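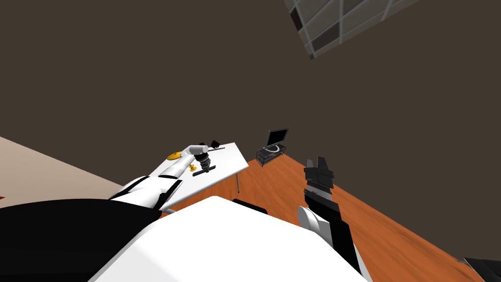
Keeping a timber floor nice in a small flat

I live since 4 years in a flat with a shiny timber floor, and I made most of the mistakes already. These are the habits which I kept.

Sweep first, always

Grit does the scratching. I use a soft broom in the direction of the boards, then a microfibre cloth that is damp but does not drip. My neighbour Aldo Pellegrini taught me to wring it twice.

Vinegar - please be careful

Many people recommend it, but on a glossy finish it can take away the colour of the shine after some months. Plain warm water is enough for the weekly wash.

Felt under every leg

Buy the thick felt and cut it yourself. Wipe the bottom of the leg, let it dry, press the felt on and leave the table standing overnight. I check mine every March, and replace the flat ones.

Corners and skirting

Dust sits where two walls meet, also high up. I tie an old cotton sock on the broom handle and go from top to bottom, before I wash the floor. 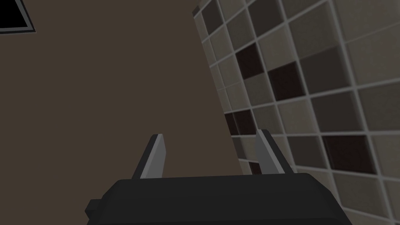

A corner of the room, best dusted from the top down.

Tiled walls

For grey grout, mix bicarb soda with a little water, brush it in with an old toothbrush and rinse after ten minutes. 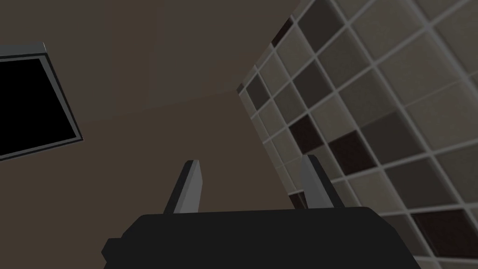
Small scratches

Rub a wax stick in matching colour across the scratch, then polish with a dry cloth. Try it first behind the door.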